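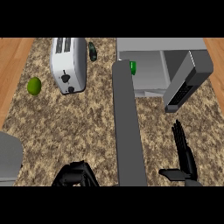
Toaster on the speckled countertop.

Kitchen and Break Area Safety Check
Site: Pavliuk Building, second floor
Checked by: Orysia Romaniuk
Date: 2020-11-04

1. Exits and walkways clear: OK
Boxes from the Kullell delivery were in the hallway in March. Gone now.

2. Fire extinguisher in place, tag current: OK
Gauge in the green. Sign above it is peeling at one corner.

3. Outlets near sink, GFCI test: FAIL
Left outlet did not trip on the test button. Taped off. Inau Electric to replace.

4. Countertop appliances: OK
Cords checked for cuts and scorch marks. Crumb tray emptied. Unplug at end of day.

5. Power strips: FAIL
Space heater (1500 W label worn, reads as 15-something) found on a strip in room 38. Removed. Heaters go straight into the wall.

6. Microwave, 700 W: OK
Door seal clean, latch holds.

7. Refrigerator: see comment
Door gasket torn near the bottom hinge. Still closes. Ask Astetti for a price on the part.

8. First aid kit: see comment
Burn gel expired. Bandages fine, box of 100 unopened.

9. Floor by dishwasher: OK
No leak. Mat needs washing.

Recheck items 3 and 5 before sign-off. Copy to front office.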